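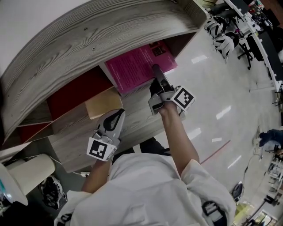 Screw holes in top board, fill or leave?

reet_s
I bought a used curved shelf in gray wood grain for our waiting room, 80 euros. There are small screw holes in the top. Is wax filler good for this, or will I see it more than the hole?

Valdis83
Wax is fine. Take two sticks, one light and one dark, and mix them a little. Press it in, scrape with a plastic card.

ilze.k
I don't agree. Wax gets dirty where people put their hands. I would use plastic caps in gray.

Valdis83
Caps stand up from the surface — children pick them off. My wax has been in since October and it is still clean.

reet_s
Thank you both. Is the hard wax much more difficult? I have no melting tool.

ilze.k
You need the tool for it. Try the soft one first, it comes out again with a toothpick.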